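So Bridia have put out The Taltdale Visitor on disc and everyone in my feed has decided it's a lost masterpiece. I've now watched it twice, plus the extras. I have doubts. Thread, sorry.

For those who missed it the first time, and most of you did: a widow takes a room in a farmhouse in Taltdale, the locals go quiet when she walks into the pub, and there is something in the reservoir. Shot in and near Mapplebeck on very little money. Brenda Bramwell plays the widow.

It got a short run at the bottom of a double bill, went to late-night telly, then vanished. The booklet calls this "suppression". I'd call it what happened to dozens of cheap British horror films where the monster is on screen for less time than the bus.

Let me be fair to it early so I can be unfair later. Bramwell is very good. She has a way of listening to other people talk nonsense that I could watch for hours. The pub scene deserves its reputation, and so does the bit with the gate.

The rest of the cast are reading their lines off something just behind her left shoulder.

46 shares · 13 comments

Anyway, the big claim on the box: "fully restored, with 13 minutes of lost footage returned to the film." Thirteen minutes! In an hour and a half that's a lot of film to lose. I wanted to know what was in it.

I'll tell you what's in it. Walking. She walks up the lane. She walks down the lane. There's a longer version of the bus arriving. A man I don't think we ever see again carries a bucket across a yard, and then we stay on the yard for a while.

Somebody in the commentary says these shots "restore the rhythm". Do they? Or did an editor look at them the first time round, think "we don't need the bucket", and do his job?

I have a rule about lost footage, which is to ask who lost it. If it was a studio with scissors and a grudge, fine, put it back. If it was the people making the film and they seemed happy enough about it at the time, I'd like it kept in the extras where I can skip it.

You can't watch the shorter version on this set, by the way. The version that people saw, that got the thing whatever small following it had, isn't on either disc. I checked the menus twice. I checked for a hidden one as well, because I am that sort of person.

And yes, the short version was on Livameo for a bit. It was soft, it had a hum on it, and it was a better film. It went off there the same month the disc was announced. Draw your own conclusions. I've drawn mine and they're not generous.

Now the picture quality, as that's what people keep messaging me about.
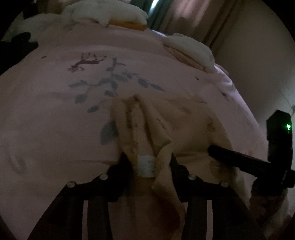
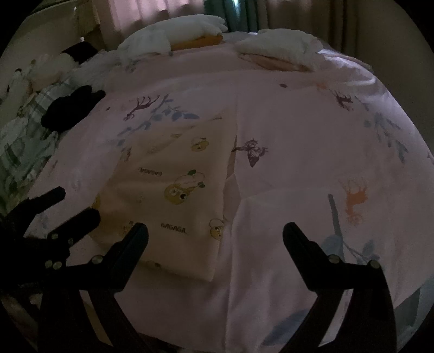 The bedroom scenes are where this restoration either works or doesn't, and I don't think it works. There are four of them, all at night, and somebody has decided that night means taking the colour out of everything until the wallpaper, the blankets and Bramwell's face are all one shade of putty. Low light does flatten colour, I'm not daft. Look at the pink sheet in the first picture up there, it's gone a muted mauve-grey in the middle. But there's still some lavender along the right-hand side, so your eye knows what it's dealing with. And the yellow cartoon face in the second one still reads as yellow in a dim room. Bridia's bedroom has no equivalent of that. The candle is grey. How do you make a candle grey?

A few people have told me it's "how the director wanted it". The director has been dead for years and gave, as far as I can find, one interview, which was mostly about parking. If there's a note somewhere saying "please make the candle grey" I'd love to see it printed in the booklet.

What the booklet does say is that the grade was done "with reference to surviving materials". Which ones? A print? A faded print? A lobby card in someone's loft? It's a lovely phrase, it could cover anything up to and including a guess.

Daylight is much better, credit where due. The moor looks terrific. You can see the weather coming in over the hill behind the chapel and for once it doesn't look like a thumbprint on the lens. If the whole film was set outdoors in the afternoon I'd have far less to say.

The reservoir stuff is a mixed bag. Cleaning it up has made the water beautiful and the creature hopeless. On Livameo it was a dark lump and you filled in the rest. On disc you can see a seam. You can see where the seam has been mended, too.

That isn't Bridia's fault and I don't want them painting it out. But it does make me wonder about the reviews calling it "more frightening than ever". More frightening than ever to whom? Have we watched the same lump?

Sound next. It's fine. Dialogue is clear, the hum has gone, the music is louder than I'd like. There's a new surround mix that puts sheep behind you. I switched it off after the second sheep.

The commentary is two men who admire each other. One of them has a theory that the whole thing is about the nationalisation of water. He returns to this theory during the gate scene, when I'd have liked to hear anything at all about how they did the gate.

I don't mind a theory. I mind a theory which needs the film to be cleverer than the script. There's a speech he makes a great fuss over, where the landlord says "the water was ours before it was theirs". Good line. Then the landlord says "anyway, will you be wanting breakfast". I think it's possible the writer just liked the line.

Extras: nearly 361 minutes of them, according to the sticker. That's six hours, for a film that doesn't last two. I watched the lot over the wettest part of October so you don't have to.

Broken down, that's the commentary counted as an extra (cheeky), a very long location tour of Mapplebeck by a man who can't find the farmhouse, a silent reel of trims, a panel from a festival recorded from what sounds like the cloakroom, a stills gallery that counts as running time because it moves by itself, and an interview with Bramwell.

The location tour I quite enjoyed in the end. He never does find the farmhouse. He finds a farmhouse, and stands outside it for ages holding up a screengrab, and you can see him trying to will the chimney onto the other side.

The Bramwell interview is the reason to own this. It is also the shortest thing on the set. Make of that what you like.

She's dry, she's got a proper memory, and she's plainly fond of the film without thinking it's important. She says they had the lights for so few hours that she learned to cry on the first take to get everyone home. She says the farmhouse stairs were in a different building and she could never remember which way she was supposed to be coming from.

Then the interviewer asks whether she felt at the time they were making something that would last, and she says "No, love." And there's a cut! Straight to a still of the poster. I'd have paid extra for whatever she said next.

She also says she hadn't seen the bucket shot before and didn't know who the man was. Nobody followed this up either. Six hours of extras and the only person in the room who was there says she doesn't recognise a bit of it, and we move on to the music.

I'm not saying the bucket man is from another film. I'm saying I'd like someone to tell me he isn't.

Packaging: heavy box, new painting on the front that shows a creature about ten times the size of the one you get, and a fold-out map of Taltdale. The map has the farmhouse on it. Someone should have given it to the tour bloke.

The thing that bothers me more than the candle is the way these releases get talked about. Small label does something nice for a forgotten film, so everyone's kind, so the kindness gets printed on the sticker, so the next one has to be a masterpiece too. I've bought a lot of masterpieces in the last few years. A good half were all right.

The Taltdale Visitor is all right! It's got one excellent performance, two excellent scenes and a decent hill. I'm glad it can be seen. I'd be gladder if the version that people remembered could be seen as well, and if I didn't have to take the colours on trust.

Before anyone asks, yes, I wrote to Bridia about the shorter cut. I got a reply thanking me for my passion. I asked again and got a link to the shop.

Should you buy it? If you like Bramwell, yes, but wait for a sale. If you're after scares, no. If you like sheep in surround, it's your lucky day.

Somebody's just replied to say the grey candle is a fault on early copies and there's a replacement disc coming. Has anyone seen this from Bridia themselves? I can't find it on their site and I'm not sending mine back on the strength of a bloke with a werewolf for an avatar.

Also the spine is printed upside down compared with their others. I wasn't going to mention it.

361 likes · 46 replies

Contact · Copyright · Back to top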